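November 9, 2023
Jerbridge wet lab, eel bench

Long day, a good one, and I want to get it down before I forget which tank was which. Hacer, if you are reading this on your shift, skip to the part about the chiller, then come back up when you have your coffee.

The salinity step on tank 3 went ahead this morning. We had been holding the young eels in fresh water since they settled down from the move, and everyone agreed they were eating well enough to start bringing the salt up. I did it the slow way, with the drip line from the header bucket, because I still feel bad about the quick change we tried back in May (Radka was kind about it, but we lost two days of feeding and I learned my lesson). The drip line is the blue one now. The clear one has gone cloudy and I have hung it on the hook by the sink until somebody decides whether it can be saved. My vote is no.

They took the first step calmly. There was a bit of surface swimming along the back wall, which always makes me nervous, and then they went down into the pipes again and stayed there, noses out, looking at me the way eels do. I sat with them through lunch. I did have other things to do, but I find that if I walk away right after a change I only spend the time worrying, so I might as well worry on a stool with a sandwich.

The refractometer was reading high again. I checked it against the distilled water and it did not come back to zero, so I turned the little screw, checked again, and wrote the new setting on the tape inside the lid. Please check it against distilled every time, even if you used it an hour ago. Yiğit thinks the prism was wiped with something it should not have been wiped with. I am not accusing anyone! It may very well have been me, back before we had the good lens paper.

Now the chiller. It is making the noise. Annick calls it the kettle noise, and I would say it is closer to a bicycle with a card in the spokes, but we all mean the same thing. I took the side panel off and cleaned the fan guard, which had a thick felt of dust on it, and the noise went away for most of the afternoon and then came back, softer. The water held steady through all of it. If it gets loud tonight, swap to the spare, which is under the bench and has already been rinsed and run. The fittings are the same size. You will need the big wrench and you will need to hold the hose up with your other hand while you tighten it, or you will get a wet shoe, as I did.
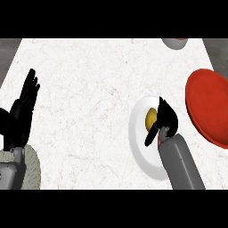 I also spent a good while with the Skamiren order, which came in two boxes and was packed by someone with a deep love of tape. The air stones are the fine ones we asked for. The mesh is the wrong grade, too open, and a small eel will go through that like it isn't there. I have put it back in its sleeve and written to Joubert, who handled the order for us, asking for an exchange. Until the right mesh comes, keep using the old lids with the clips, all the clips, including the stiff one at the corner. I know it pinches. Eels are better at finding an open corner than we are at remembering one, and I would like to not spend another evening on the floor behind the freezer with a flashlight and a dip net.

The burrow trial is the part I was most excited to write about, so of course I have left it until my hand is tired. Serpil packed the mud columns yesterday and we put the first swamp eel in this morning. These are the ones that can breathe air and sit out a dry spell in the mud, and what we want to know is how far down they go as the water drops, and whether the kind of mud matters. Serpil mixed more clay into one column than the other and marked the outside of each in grease pencil. The animal is eel 214, the calm one with the notch in the tail fin. She poked around at the top, backed out, thought it over, and then went in tail first, which I had not seen before. Radka says she has seen it many times and that I need to get out more.

We started with 500 milliliters of standing water over the mud, and I took 100 off with the big syringe at the end of the day. That is the whole change for now. No one should take any more off tonight, even if the surface looks still. I would much rather run this slowly and have a happy eel at the end than get a nice steep line on a chart. If she comes up for air more often than she did today, or if she comes all the way out and stays out, pour the saved water back in gently down the side. It is in the lidded jug on the shelf above, at the same temperature as the column, with her number on it.

One thing I got wrong. I had the room lights on full for the first hour because I wanted to watch, and she did not settle at all until Serpil came in and turned them down to the red lamp. It was so plain once she had done it. So the red lamp only for the burrow trial from here on, please, and if you need to look up something in this book, take the book out into the hall. I have moved the pencil cup out there too.

Feeding: tanks 1 and 2 had bloodworm, and cleaned up nearly all of it. Tank 3 was offered a small amount after the salt step and left most of it, as expected, and I siphoned out what was left so it would not foul the water. I did not feed 214. There is one thawed portion on the bottom shelf of the little fridge, which should be used tonight or thrown out. Don't refreeze it. I can hear Annick saying it as I write it.

The logging program, Flirora, dropped the tank 2 temperature channel for a while after lunch. I unplugged the probe and plugged it back in and the line picked up where it should have. I filled in the gap by hand from the glass thermometer, in pencil, on the sheet clipped to the tank. Yiğit, would you have a look at that connector when you get a minute? It feels loose to me, but everything with a plug feels loose to me.

For tomorrow:
Second salt step on tank 3, only if they have eaten overnight.
Order a new fan guard for the chiller, and ask whether the foot pads come with it.
Top up distilled water.
Ask Radka for the old burrow drawings she made in the field. She says they are in a folder in her office somewhere behind the waders.
Find the lid for the small net bin.

Tanks 1, 2 and 3 checked once more before I left, all quiet. 214 had her nose up at the top of the burrow, took a breath while I stood there, and went back down. Hacer, the good stool is by the columns and there is half a lemon cake in the break room with your name on it.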